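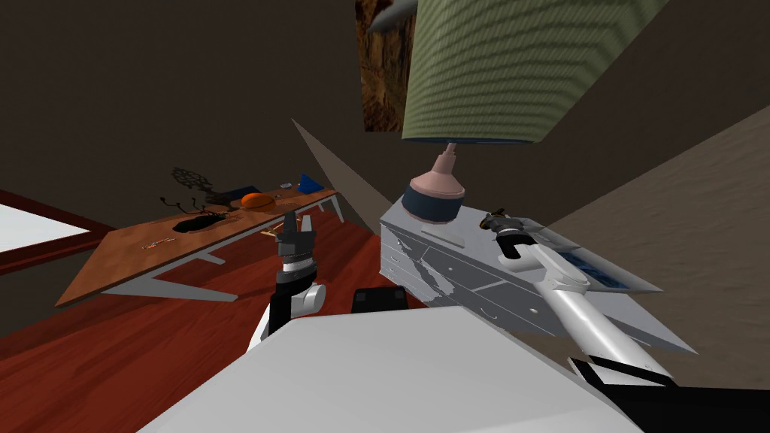
Gemora Bedroom Set
Simulated two-arm demonstrations for training household policies

Gemora is a packaged set of teleoperated episodes recorded in a rendered bedroom. Each episode is driven by a person from start to finish. There are no scripted paths in the set. It is sold by Fura as a download, or on a drive shipped from our Rarnville office.

What you get

891 episodes in the base package, split by task
Joint positions and gripper commands for both arms
Robot-view video with the robot's own body left in view
A one-line written instruction for each episode
Scene files for replay in the Wan simulator

The room

All episodes share one room: a long desk, a dresser with a table lamp on it, a window and a wood floor. Small objects are spread over the desk and the dresser top. The lamp stays on the dresser in every episode and is treated as an obstacle. Tasks at the dresser are done mostly with the right arm, and the left arm works the desk side. Episodes where an arm touches the lampshade are kept and tagged "contact" so you can filter them.

The robot's view is tilted, and we do not level it before export. If your pipeline expects a flat horizon, set the roll correction in the loader. It is off by default.

How episodes are recorded

The operator wears a headset and holds one controller per hand. Recording starts when both grippers are open and ends on a button press. A second person watches the replay and marks it pass, fail or partial. Failed episodes ship in a separate folder and do not count toward the 891.

New operators record 12 practice episodes, which are thrown out. Natsumi Nagano and Attila Juhász wrote the operator guide, and a copy comes with each order.

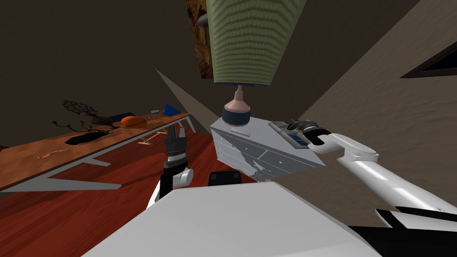

Jianguo Hou writes: We trained on the base package and the dresser tasks came out ahead of the desk tasks. The contact tags were useful. I would like more episodes where both arms move at the same time, as the left one waits a lot.

Reply from Fura: An add-on with 100 two-arm episodes is planned for July. Owners of version 2 can add it without downloading the base package again.

Ordering

Single-lab and company licenses are available. For a quote or a sample episode, contact Solange Kennedy in sales.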